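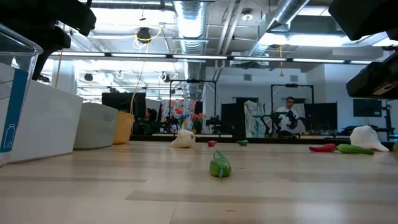 Food Words and Where They Came From
Notes for unit 3, Océane MacDonald
25 Oct 2024

Last time we finished with trade words, and I promised you vegetables. I love this unit! Half of what you cooked this week has a name that crossed an ocean, got misheard by somebody, and stuck.

Start with "pepper." English already had the word long before anyone in Europe had tasted a capsicum. It came through Latin piper, from a word in India, and it meant the black peppercorn. Then Spanish ships brought back a hot red fruit from the Americas, and since it burned the tongue in a similar way, it got the old name. The plants aren't related at all. "Chili" is the local word, from Nahuatl, and that's why we can end up saying "chili pepper," with one word from each side of the Atlantic.

"Garlic" is homegrown: Old English gar (spear) plus leac (leek). A spear-leek! Look at a single clove and you'll see why people usually explain it by the shape. The same leac is hiding in the "leek" you buy today.

"Radish" goes back to Latin radix, root, so it's a cousin of "radical" and "eradicate" (to pull up by the roots). "Cucumber" is from Latin too, by way of French. For a long stretch many English speakers said "cowcumber," and you'll find it spelled that way in old cookbooks. This is folk etymology, where an odd-sounding piece of a word gets swapped for a familiar one. We'll meet it again with "sparrowgrass" for asparagus.

Terms to know: loanword, folk etymology, cognate, semantic extension (the "pepper" case).

For next class, pick 2 foods from your own kitchen and trace each name back as far as a good dictionary will take you. Write down the oldest form, the language, and what it meant then. If the dictionary says "origin unknown," keep it and bring it in, those are fun to argue over.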